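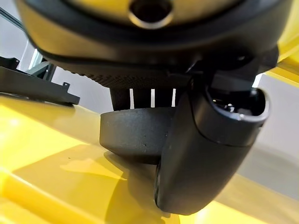 Wipe the shelf first

Before anything goes back. Yellow shows every smudge, and a box bottom will drag grit across it for months. Damp rag, drop of dish soap, dry rag after. Glossy finish, so no scouring pads. Let it dry before you load it up. I skipped this in February and had cardboard stuck to the shelf, came off in strips.

Sort on the floor, not at the shelf

Clear a patch of carpet and work there. Everything comes down, one shelf at a time. Do NOT pull down all the shelves at once, you will be eating dinner around it. Got one done per evening and that was plenty.

Three piles:
keep
somebody elses
broken

No maybe pile. The maybe pile just goes back on the shelf.

Boxes you keep, boxes you don't

A plain brown box with good corners is worth keeping. If the corners are soft, flatten it. Doesn't matter how nice it was when it came. Old tape is fine if it still holds, but if you're going to re-tape, pull the old stuff off first -- new tape on top of old tape peels up together. Hair dryer on low helps with the stubborn ones.

Leave the product label on. I used to peel them all off to be neat and then had no idea what size anything was when I needed a second one.

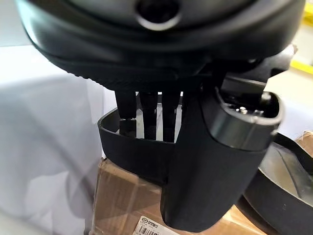 Same goes for writing on boxes. Marker on the short end, big letters, because the short end is what faces out. Top of the box is useless once something is stacked on it. If the box gets a new job cross the old word out completly, one line through it is not enough when you're in a hurry.

Odd shaped stuff

Curved plastic covers, shells, lids to things, anything that won't lay flat. They don't stack and they slide. What works for me:

Boxes go in the bin first, shells on top. Never under, they crack at the thin part.
Stand one box upright at the back if it won't fit flat. Fine as long as the bin isn't going on a high shelf.
Old pillowcase around anything shiny that scratches.
Anything with metal pins gets a cap or a sandwich bag and a rubber band. Bent pins are a pain to straighten, ask me how I know.
Bendy parts go in last, down the side. Don't fold them.

Pick the bin up by both rims. If it bows in the middle, too much in it, take a box out.

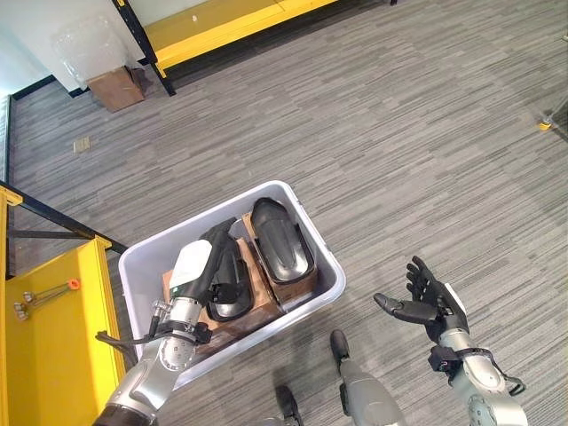 Photo: Ingrid Doucet

White bins over clear ones for me, the clear ones just look like mess from across the room. But then you have to label. Masking tape on two sides, redo it when it curls.

Small stuff

Clear bags, one kind of thing per bag, press the air out before you close it. Bags by themselves end up on the floor so park them next to a small box or drop them in one.

Check the floor before you quit for the day. Around stand legs, under the bottom shelf. Do it before you vaccum, not after.

Heavy things on the low shelf. Light and ugly on the top.

Last bit -- keep a list taped to the side of the shelving, what's in which bin. Pencil. Mine has been rewritten 3 times already and the bottom shelf still isn't on it.

Posted Jul 14, 2023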